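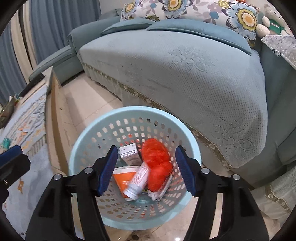

4.2 Attendance claims and what they rest on

Organisers of neighbourhood events tend to report crowd sizes that are hard to check. The Narden street market gave its May turnout as 2,388, a figure repeated in two later funding bids without any note on how it was reached. We asked for the method and were told that stewards had used clickers at the main entrance. The market has three other ways in, and people who went out for lunch and came back would have been clicked twice. The errors may cancel out — we doubt it.

Our own survey was small. Of 212 visitors stopped on the Monday, 35 said they had come from outside the district (Figure 1). The Lulden partnership describes the same event as a regional draw, which seems generous.

Figure 1. Visitors surveyed at Narden, by home district.

Traders were less cheerful than the press notices. Only 16 returned our form, and most of those had stalls on Katsaros Street, where footfall is always better. We would not build much on their answers, but neither do they support the claim that takings rose for everyone.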